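Simulation Test Engineer (Fault Reproduction), Bimanual Manipulation
Kandasamy Robotics, Akport site
Fixed term, full time
Reference: KR-655

Closing date: 20 November 2020

Background

In July a two-arm work cell at our Akport site closed its left gripper during a homing routine while the cell was in reduced-speed mode and the guard door was open. The operator's glove was caught and released without injury. The cell was taken out of service the same day and has not been returned to use.

The internal investigation, led by Heledd Beddoe, found that a stale position command had been accepted by the left gripper controller after a restart. The command should have been rejected by the time-stamp check. Logs from the other cells were then searched and 138 further restarts were found in which a stale command reached a controller, although no movement followed. The condition that separates those restarts from the July event has not been identified.

We are recruiting one engineer to reproduce the fault in simulation, describe the conditions under which it occurs, and test the proposed changes before any cell is powered with a person inside the guard.

The work

You will report to Shobha Rai in the Machine Safety group and work daily with Raghavendra Fernandes, who maintains the controller firmware. The main duties are:

Replay of logged restarts against the simulated cell, with controlled delay and loss on the command link
Writing and maintaining test cases for homing, restart, emergency stop and reset
Comparison of simulated gripper travel with encoder records from the physical cells
Written fault reports, including negative results
Support for the revised risk assessment

The post is mostly desk work. Expect one visit every 4 weeks to the Pisness workshop, where the cell involved in the July event is kept under lock-off. Nobody works on that cell alone.

The simulator is deliberately plain. Early test cases use a bare table and both grippers, with no parts to handle, so that contact forces do not mask a command fault. Objects are added only once a test case gives the same result on repeated runs. 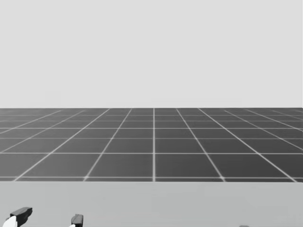 Simulated cell with bare table; left gripper fingers at lower left.

What we need from you

Essential:
Working knowledge of Python and C++
Experience of testing control software on real or simulated machinery
Ability to read a timing log and say clearly what it does and does not show
Clear written English

Useful:
Familiarity with ISO 10218 or ISO 13849
Experience with fieldbus faults or message queues
Previous work on an incident investigation — in any industry

A degree is not required. Applicants from maintenance or commissioning backgrounds are welcome, provided they can show code they have written.

Terms

The contract runs for 18 months. Normal hours are 37 a week, with some early starts on workshop days. Safety footwear and travel between sites are paid for. The post holder may stop any test at any time and will not be asked to justify the stop before the cell is made safe.

How to apply

Send a CV and one page on a fault you have traced, including anything you got wrong on the way, to Veronika Hollenstein in Recruitment, quoting the reference above. Please remove details confidential to a previous employer. Shortlisted applicants will be given a short log file to examine at home and will discuss it at interview with a panel of 5.

Technical questions about the post may be put to Shobha Rai through the Akport switchboard.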